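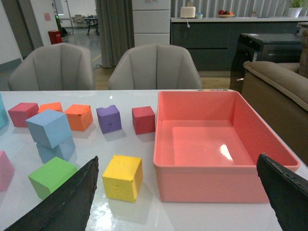

How long does it take to clear a table of foam cubes into one bin? Less time than it takes to argue about whether to sort them first.

That argument pretty much became our project. Solange Picard and I (Loubna Bensaid) wanted to know if sorting by color while you tidy is worth the bother, and we picked foam cubes because they're light, they're quiet, and you can dump them out again and again without the people next door complaining!

We did 100 rounds, split evenly between the 2 methods. In "grab" rounds you just throw everything in the pink bin. In "color" rounds you go one color at a time, so both reds, then both oranges, and so on. Grabbing took 999 seconds in total and going by color took 1,093. I had expected a much bigger gap, and Solange won't let me forget it.

The stacked blues were my favorite part, because you can pick up both at once if you pinch the lower one and keep your hand level (I dropped the top one a lot on Thursday). The yellow one has a pitted face and it's easy to grip, so I always went for it first in the grab rounds, which probably helped my times a bit.

If we did it over, I'd switch who goes first each day. Solange wants a second bin.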